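Wiping out a plastic desk organizer before first use -- cloth only or full wash?

Posted in: Small Spaces & Desks
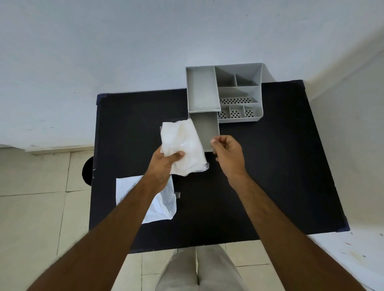

Original post

birsen_e
Posted 7:40 pm

Hi all! Finally got a desk organizer for the black table in my spare room (the light gray plastic kind, lots of compartments, one pull-out drawer) and I'm setting it up tonight. I paid 300 for it at Melico, which is more than I wanted to spend, but my pens have been living in a soup mug for two years and I'd had enough.

My routine with anything new is a quick go-over with a white cloth, drawer pulled out first so I can get at the tray. My sister says I'm wasting my time and should stick the whole thing in the bathtub with dish soap. So which is it? Also, a few of the sections have oval holes in the floor and I have no idea what I'm supposed to keep in those. Paper clips are going to go straight through, right?

---

ataberk_b
Posted 7:58 pm

Cloth is plenty. It's going to hold staplers, you're not eating off it. I've had a similar one from Suvlow for years and it got one wipe on day one and maybe two since then.

The holes are for drainage I think. A lot of these get sold for bathrooms too, toothbrushes and so on.

---

neelam_m
Posted 8:11 pm

I'm with your sister, sorry Ataberk! New plastic often has a film on it and a dry cloth just moves it around. I did mine in the sink with warm water and a drop of dish soap and the drawer ran so much smoother after. Takes five minutes. Just let it dry upside down overnight or you'll get water sitting in the drawer track -- ask me how I know.

For the little square cubbies I cut pieces of felt and laid them over the holes. Clips and thumbtacks stay put and it looks cute too (mine are mustard yellow).

---

ataberk_b
Posted 8:19 pm

Who said dry cloth? Damp cloth. And felt in the cubbies is just a dust collector, you'll be picking lint off your erasers by January.

---

neelam_m
Posted 8:26 pm

I take the felt out and shake it. It's fine!!

---

itsuki.s
Posted 8:44 pm

Can we talk about the table instead? Black tabletops show EVERYTHING. I have one and I wipe it more than I wipe my kitchen counter. If you drag that organizer across it you're going to see the marks forever, so lift it and put little rubber feet underneath. I got a sheet of 37 of them from Ornent (weird number, I know) and I've put them on basically every object I own.

As for the holes: markers and scissors in the long one, anything small in the drawer. That's what the drawer is for.

---

birsen_e
Posted 8:52 pm

Itsuki you are so right about the black top, it has a dark blue edge that I fell in love with and I didn't think about dust for one second. Feet are going on the list.

What do you all put in the tall open part? I was thinking notebooks but I'm worried they'll flop over.

---

driss_helmy
Posted 9:15 pm

Envelopes and mail. Notebooks will flop unless you pack it full. I tried a divider in mine and it was more annoying than the flopping.

Don't bother with the bathtub. If there's a film, use a damp cloth with a tiny bit of soap, then a second cloth with plain water. Same result as Neelam's way and no waiting overnight.

One other thing, put the plastic bags and the crinkly little bits of wrap in the trash right away. I left mine on the desk "for later" and they ended up in the drawer and stayed there for months.

---

neelam_m
Posted 9:23 pm

OK two cloths with soap, I can live with that. Still team felt.

---

birsen_e
Posted 9:31 pm

Going with Driss's two cloths tonight, and I'll try felt in one cubby only so everybody gets to be a little bit right. Does anyone know if a pack of 500 index cards fits in a drawer like this or do I need to split it up?

---

itsuki.s
Posted 9:37 pm

500, no way, not in one of those shallow drawers. Keep a small stack in there and leave the rest in the closet.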